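Robot Software, Week 7: From Demonstrations to a Policy That Mostly Behaves

Notes to go with the lecture. The slides have the equations. These notes have the parts people ask about in office hours, usually the night before the lab is due.

1. Where we left off

Last week we had a controller that could follow a path beautifully as long as the path was handed to it. This week we ask where the path comes from. For rigid parts in known places, a planner will do. For a power strip with a cord attached, you can write a planner too, and several thesis students have, and you may read their chapters on future work.

The trouble is the cord. A rigid body has six numbers for its pose. A cord has as many as you care to give it, and it will use all of them. We therefore let a person do the task, record what the grippers did, and fit a policy to the recording.

2. What gets recorded

In the Cudeck task set, each demonstration is done with a pair of hand-held grippers, one in each hand. For each gripper we log:

- position and orientation in the table frame
- jaw opening
- a time stamp from the gripper's own clock

The head camera has its own clock as well. That makes three clocks, and they agree the way three relatives agree about a road trip. Lining them up is your first job in the lab. Plakel will do it for you with the "align" command, but it assumes a constant offset, and the offset drifts over a long session. Plot it before you trust it.

All streams are resampled to 25 Hz. Do the resampling after the alignment. Every year a group does it before, and every year their robot closes its jaws slightly early on nothing at all.

3. Writing down the start state

A policy learns from where things begin as much as from what happens next. The start state for the strip task has to say where the strip is, which way it points, and what the cord is up to. We store the strip as a flat pose (x, y, angle) and the cord as a chain of 40 points from the housing to the plug.

Take the layout below. The strip lies at an angle, with its cord leaving the far end, looping over to the right and coming back so that the plug ends up near the strip's near end. Measure only the straight distance from plug to strip and you would call this a very short cord. The chain of points knows better.

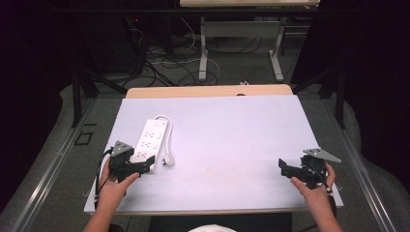

4. Which hand does what

Two arms give you a choice, and a choice gives you averages. Suppose half of your demonstrations fetch the plug with the right gripper and half with the left. A policy trained with plain squared error will learn to send both arms halfway and stop there, looking thoughtful.

Ways out, in the order you should try them:

Label the role. Add one bit that says which arm takes the plug. Crude, quick, and better than it deserves to be.

Predict chunks. Output a short run of future actions and commit to it for a while before predicting again. The policy then has less chance to change its mind in mid-reach.

Use a model that can hold two answers. A mixture head or a diffusion policy. Do this last. It takes longer to train and much longer to explain to your lab partner.

5. Planning still has a job

The learned policy says where the grippers would like to go. It has no opinion about whether the arms will meet on the way. In our stack, Prolow sits between the policy and the controller and checks each chunk for collisions between arms, table and anything else in the model. A bad chunk is thrown out and the arms hold position.

Prolow doesn't model the cord. Please read that sentence again before the lab.

6. Lab

The training set has 242 demonstrations. Some are poor, and we left them in on purpose.

a) Align the three streams and plot the offset over one full session.
b) Fit the cord chain on the first frame of each demonstration. Flag any chain that crosses itself.
c) Train the baseline for 500 epochs, with and without the role bit.
d) Run both in the simulator and report how each one fails. A success rate with no failures described gets half credit.

Simulator runs on Liepiņa, the shared machine, are queued. The queue is short in the morning and a work of literature by 11 p.m.

Reading for next week: the chapter on contact, up to the section on friction cones. Bring your offset plot.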